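Flindlow Toy Library: progress report to the Prastden Fund
Period covered: January to April

Summary

The sorting and repacking of the building brick collection is on schedule. We have spent 930 of the grant so far, nearly all of it on storage boxes, labels and paper for the tables. The rest is set aside for shelving.

Work done this period

Most of the bricks came to us mixed together in sacks from the old Krūmiņa branch. We have washed and sorted 17 sacks. Pieces with cracks or chewed corners were taken out and will not go back on loan. The remaining sacks are in the back store and will be done by the end of summer.

We changed the way we sort. At first we went by size, but families returning a box found this hard to follow and the contents drifted. We now sort by color first and check shapes afterward. The tables are covered with brown paper, and the colors are laid out in small groups before boxing — blue with red, green with yellow. The same pairs are used on the box labels.
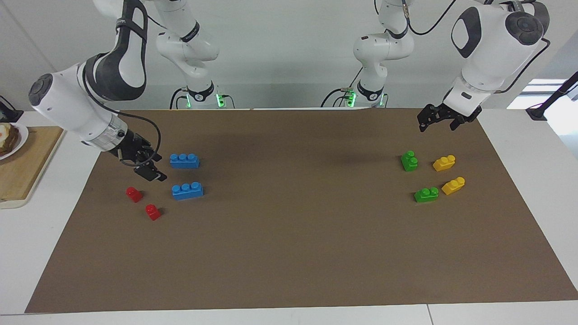 Loans

There are now 30 brick boxes ready to lend. Demand is highest for the small starter boxes, which hold short pieces for younger children. Four boxes have come back with pieces missing, and we were able to refill all of them from spares.

Problems

The shelving from Truvwood has been delayed. Finished boxes are stacked on the floor for now, which makes the back store awkward to use — we have had to move the puzzles into the hallway. Truvwood has given us a new delivery date in June.

Next period

Finish the remaining sacks, put up the shelves, and print a contents card for the inside of each lid. We do not expect to ask for any change to the budget.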